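Unit 2: Friction between dry surfaces
Clunel Open Course in Basic Mechanics
Last revised 2021-02-09

When two solid surfaces are pressed together, they touch only at their highest points. The true area of contact is a small fraction of the area that can be measured with a ruler. Friction arises at these points, and its limiting value is given by

F = μN

where N is the normal force and μ is the coefficient of static friction. The formula contains no term for apparent area. A brick laid flat and the same brick stood on end begin to slide at the same applied force, within the accuracy of a school spring balance.
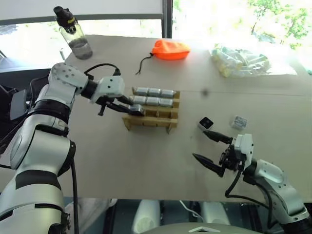

Reading time: 12 minutes

Static and kinetic friction are listed separately in most tables. The static coefficient applies up to the moment of slip, and the kinetic coefficient, usually lower, applies afterwards. Between these limits the friction force takes whatever value is needed for equilibrium. Writing F = μN for a body at rest and not about to slip is the most common error in the problem sheets.

A block held between two vertical faces has friction acting on both sides. If each face presses with force N, the block stays in place provided that

2μN ≥ W

Worked case: W = 40 N, μ = 0.5. The smallest pressing force is N = 40 N on each face.

The tilting plane method for finding μ is set out in the Tolard laboratory sheet. Read it before attempting problem 12.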